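Coller Hand-Held Gripper
Spare fingers and care notes
Part 2414 - sold in pairs

The Coller has two yellow fingers, and they are the part you will be buying again. Everything else on it tends to outlast the person holding it. Fingers get dropped, sat on and used to open paint.

Swap them as a pair. One new finger next to one old one closes crooked, and you will blame the software for a week. Back out both finger screws, lift the old pair straight up, seat the new pair and check that the gap stays even from top to bottom.
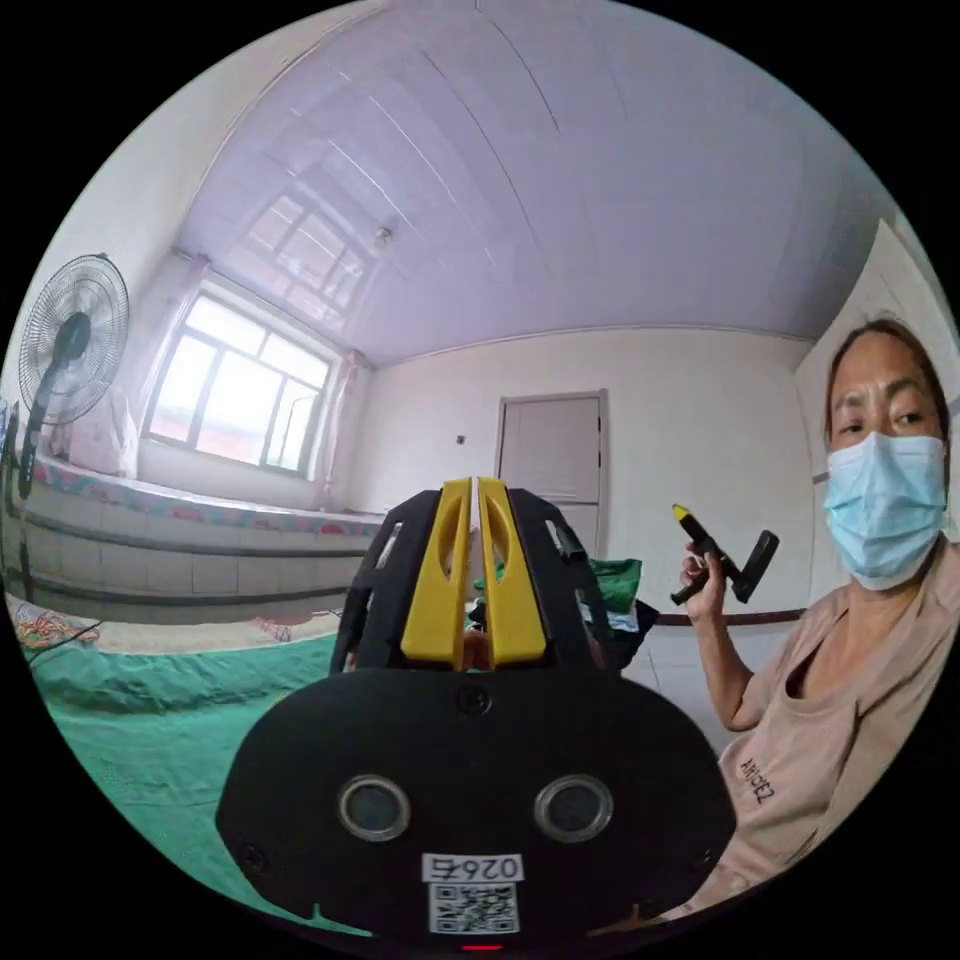
Gondham Parts Catalog, Issue 31, p. 48

Wipe the two front lenses with a dry cloth before each session. Spit is not a cleaning product - Tanko Osagie at our repair bench would like that in writing. Leave the small screw above the lenses alone. It has never once been the problem.

Keep the QR code on the front label readable. If it peels, order label kit 1365 and stick it on whichever way up you like; the scanner has no opinion.

Fits: Coller, Morrison
Does not fit: Grostus, however hard you push

In stock. Screws included, plus one spare for the carpet.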